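## Setting up your watchlist on Stunby

I moved all my telly-watching notes over to Stunby in February, and Oksana Savchuk asked me to write up how I did it, so this is the bit on watchlists. You'll need an account and the name of at least one series you fancy.

1. Open the side menu and tap **Lists**, then **New list**. Give it a name you'll recognise (mine's called "Rainy nights", very original!).
2. Search for a series by title. If you only remember an actor, switch the search box to **People** first.
3. Tap the plus sign next to the series. It goes straight to the bottom of your list.
4. Press and hold a title to drag it up or down. I keep four at the top that I'm watching now – everything else can wait.
5. Tap **Save**. Leaving the page without saving loses your new order, and I've done that more times than I'd like.

**Note:** A list holds up to 100 titles. Try to add another and the plus sign goes grey.

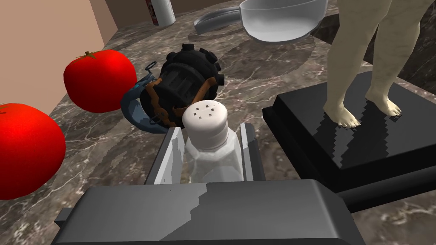
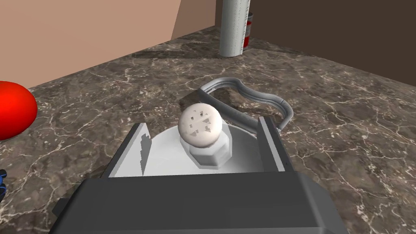 **What happens to a series on my list when a new season comes out?**

It stays where you put it, and a small "New" tag shows beside the title for seven days. Your episode ticks from earlier seasons aren't touched.

### Sharing a list

6. Open the list and tap **Share**, then pick **View only** or **Can edit**.
7. Type in your friend's Stunby name and tap **Send**.

**Caution:** Anyone with **Can edit** can delete titles as well as add them, and there's no undo. I gave it to Araba Eshun and we lost a whole run of Danish crime dramas – now she's on **View only** and messages me her picks instead.

To stop sharing, go back to **Share** and tap the cross by their name. The list disappears from their account the next time they open the app.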